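Ticket: image uploads return 502 on the Pilleck intake form
Component: upload gateway
Product: Flirico, self-hosted
Priority: normal
Status: pending confirmation

Summary

Uploading attachments through the intake form fails intermittently with a 502 from the proxy. Text-only submissions always go through. The failure does not follow a browser, an operating system or a user account. It started after the Sunday maintenance window, in which the proxy host was moved from the Skoten rack to the Uçar rack.

Environment

Flirico application server, one node. Reverse proxy on a separate host. Object storage on a third host, reached over the internal network. Antivirus scanning enabled on the application server, synchronous mode. No change to the application version during the window.

Steps to reproduce

1. Open the intake form and fill in the required fields.
2. Attach two or more images.
3. Submit.
4. The progress bar reaches the end, stops for 30 seconds, and the error page appears.

A single small attachment usually succeeds. Two attachments fail more often than not.

Log, first pass

Proxy error log shows "upstream prematurely closed connection while reading response header from upstream" for each failed request. The access log has status 502 and an upstream response time of 30 seconds in every case. A constant value points to a timeout and away from a crash.

Application log shows the request arriving complete, the multipart body parsed, and the scan job started. There is no stack trace. The worker is killed by its supervisor and a new one takes its place. The supervisor logs this at info level, so it was missed on the first read.

Checked and ruled out:

Body size limit on the proxy. Would give 413, and the limit is well above the size of the test files.
Disk space in the temporary upload directory. Plenty free, correct owner.
Certificate on the new host. Valid, full chain served.
DNS. Both names resolve to the new addresses from all three hosts.
Proxy read timeout. Raised it as a test, no effect on the 30 second cutoff – the limit is in the worker supervisor.

Log, second pass

Ran the scanner by hand against one of the failed uploads. It finished at once. Ran it again through the application socket and it hung. The trace shows the scan completing, followed by a write to object storage that never gets its acknowledgment.

Small packets to the storage host are answered. Large packets with the do-not-fragment flag set are dropped without an ICMP reply. The storage interface on the application server was set to jumbo frames. The switch port on the Uçar side is at the standard size. Traffic to storage used to take the Skoten switch, which passes jumbo frames; the route was changed in the same window and the change was recorded only under the proxy move.

This fits the symptom. A small file can fit in short segments and get through. Anything longer stalls, the worker waits on the socket, and the supervisor ends it.

Fix applied

Set the MTU on the storage interface of the application server to the standard value and made the setting persistent. Restarted the workers. Left the supervisor timeout at its original value. Reverted the proxy read timeout to what it was before testing.

Verification

Scripted 2000 uploads against the staging form, mixed sizes, with 11 parallel clients. No 502 in the proxy log, no worker restarts. Scan times are unchanged. Memory on the application server stayed flat during the run.

Then repeated the manual steps on the production form. The submission went through with no 502 and no worker restart.
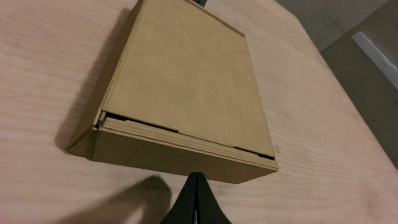
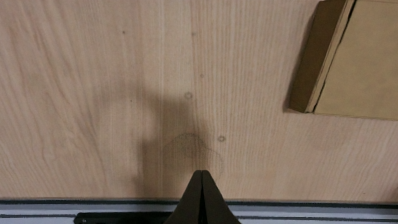 Open items

Raise the supervisor's kill message from info to warning so that it shows up in the default log view.
Add a large-packet check to the post-maintenance list. The current list only uses the default ping size – it would not have caught this.
Decide if jumbo frames should be enabled on the Uçar switch. Not needed to close this ticket.

Setting to pending confirmation.

Reply from Pilleck intake desk

Submissions with attachments have gone through all morning at our end, including the ones that failed before. One thing is left over. Several of the failed requests created an empty ticket each, with the form text but no files, and the sender got the error page and tried again. We now have duplicates in the queue. Can these be merged from your side, or should we close them by hand? Please leave the ticket open until that is settled.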